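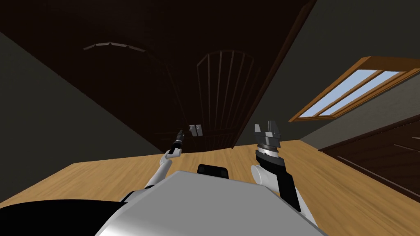 2022-09-07, fio rápido pq tô entre duas reuniões. A Sanholm desistiu de comprar a Vandenberghe. Comunicado saiu hoje cedo, dois parágrafos e tchau

Pra quem não acompanhou: a oferta era de 300 milhões, divisão de bombas industriais inteira, fábrica de Flukatholm junto. Conversa rolando desde dezembro

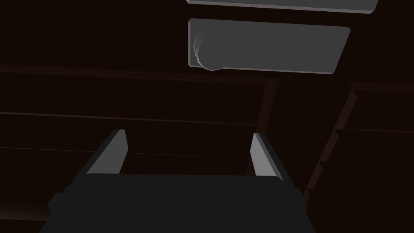
e o conselho da Vandenberghe queria mais 100 milhões. A Sanholm não subiu nem um centavo. Achei q iam fechar no meio do caminho, errei feio

Agora sobra a Prustis. Já tem 3% das ações, comprou quietinha no mercado. Pode fazer proposta própria ou só vender com lucro, não sei mesmo 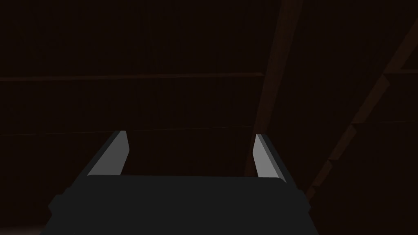

Flukatholm é o que me preocupa. Sem comprador o investimento na linha nova fica parado, e o sindicato quer resposta antes do fim do mês. Difícil é pagar a linha intera sem sócio

Dívida vence em 2 parcelas, a primeira em dezembro. Banco nenhum falou em rolar até agora 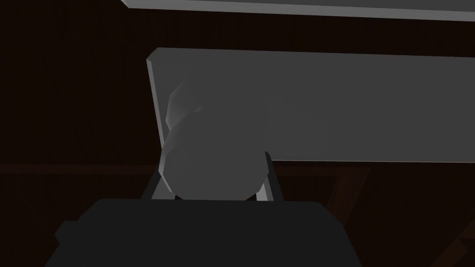

Garra segurando o objeto, dedos cinza-claros

Se sair nota da Prustis eu volto aqui. Não tenho ação de nehuma das três, antes q perguntem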